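## Oil, wait, oil again

I finally gave in and refinished the desk in my back room, and I have opinions now. 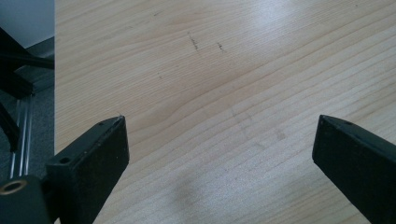

I went with the hard wax from Gaber, mostly because the shop on Hilside had a 30 percent off sticker on the can. Two thin coats, 18 hours apart – and please do believe the label on that one! I once rushed a shelf and it stayed tacky until February. Sand lightly in between, wipe off way more than you think you should, and open a window (the smell hangs around, and my dinner tasted like it).

One can ran me 60 bucks and I've still got half left, so next month I'm doing the bench in the hall. If you've tried the Purno stuff, write back and tell me how it went.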